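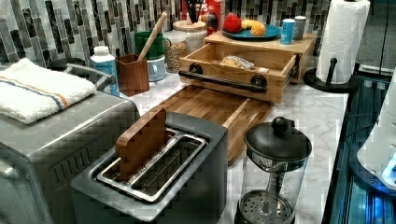
Kitchen worktop

A kitchen worktop (also counter, countertop or benchtop) is a flat, fixed surface on which food is prepared and small appliances are kept. It is normally carried by a run of base cabinets and finishes against a wall at the back. Worktops are made from natural stone, engineered stone, solid timber, laminate, stainless steel, ceramic tile and cast concrete. The choice affects the weight placed on the cabinets, the way the sink is fitted and the amount of upkeep needed.

Terminology

In British use, "worktop" covers both the material and the finished surface. "Upstand" refers to a low strip fixed to the wall along the back edge. "Splashback" refers to taller wall protection, usually behind a hob or sink. A "drainer" is a sloped or grooved area beside the sink, which may be cut directly into stone or timber. "Overhang" is the distance by which the top projects beyond the cabinet front.

Natural stone

Granite and marble are the stones most often used. Granite is hard, resists scratching and stands up well to brief contact with warm pans. Marble is composed largely of calcite or dolomite. It is softer than granite, and polished calcite marble is readily marked by acids, including vinegar and lemon juice. The dull patch left by an acid is called an etch. It is a change in the stone itself and cannot be wiped away, although it can be polished out by a stonemason. Veining is produced by minerals other than the main one and varies between slabs from the same quarry, so fabricators advise buyers to inspect the slab before cutting. 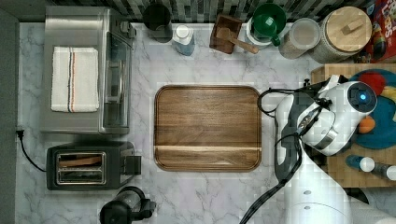
Does sealing a marble worktop prevent etching?

Sealing slows the uptake of oil, wine and coloured liquids, but it gives little or no protection against etching. An impregnating sealer sits in the pores below the surface, while acids attack the polished face.

Supply and cutting

Slabs are cut from a template taken after the base cabinets have been fixed and levelled. The template may be made from thin board or measured with a laser. Bramwell, a fabricator of stone and timber tops, requires cabinets to be in their final position before a template is taken and allows 12 working days between template and fitting for marble, or 18 for tops with a cut drainer. Dutico supplies pre-cut laminate and timber lengths, which are trimmed on site. The current Dutico list took effect on 2nd April and includes 31 laminate patterns.

Long runs are made in sections. Joints in stone are filled with a coloured resin and placed away from sink cut-outs where possible, as the narrow strips in front of and behind a sink are the weakest parts of the top.

Timber and mixed surfaces 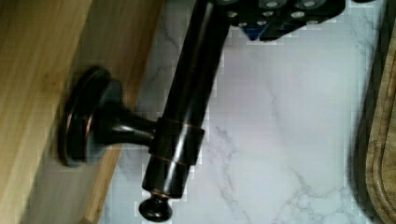 Solid timber tops are usually made from narrow staves glued side by side. Timber widens and shrinks across the grain as the moisture in the air changes, whereas stone moves very little. A rigid filler placed between the two is likely to crack, and a narrow gap closed with flexible sealant is preferred. Where wood meets stone, even a tidy edge can read as a slightly darker strip in shadow, and fitters often choose a sealant close to the darker of the two materials for this reason. Metal fittings near the joint are chosen separately. Oil-rubbed bronze, a nearly black finish with reddish-brown undertones, is commonly set against light honey-coloured wood, and a round, stepped base on such a fitting catches a coppery line of light along its rim. Abrasive cleaners should be kept away from finishes of this type.

Timber may be treated with oil or varnish. Oil can be renewed in small areas without sanding the whole top. Varnish gives a more complete barrier, but water that gets beneath a damaged coat leads to dark staining, particularly around taps.

Laminate

Laminate worktops consist of a thin decorative sheet bonded to a chipboard core. The front edge may be square or rounded. Swelling of the core at joints and cut-outs is the usual cause of failure. The Follano range uses a sealed core edge, and Porkance sells a joint compound for the same purpose in 1000 ml tins.

Care

Stone and laminate are cleaned with warm water and a mild detergent. Bleach and limescale removers are unsuitable for marble. Oiled timber is wiped with a damp cloth and dried at once. It is commonly re-oiled in October, before indoor heating dries the air.

See also

Base cabinet
Splashback
Stonemasonry
Upstand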